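Chapter 4: Sorting Small Things

Print this page | E-mail this page

I used to own one big bin, and everything went in it: batteries, tape, mail, a spare key to my old place on Mokora Street. Finding a stamp took me 18 minutes once (I timed it!). So in this chapter we start with the container, before we touch the clutter.

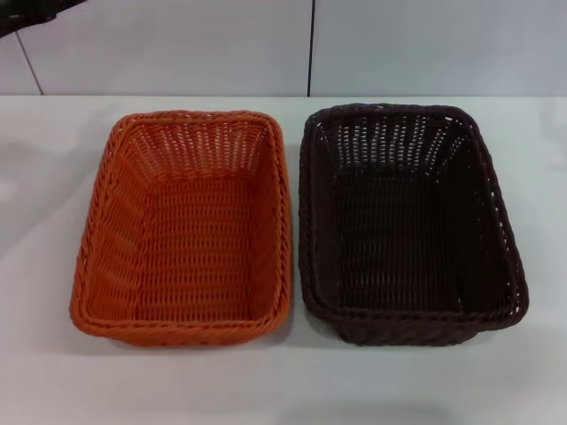 My rule is two baskets, two colors, same size. One is for things I use every week, and the other is for things that need to go to another room. You'll sort your first drawer in Section 4.1, so pick a messy one.

Print | E-mail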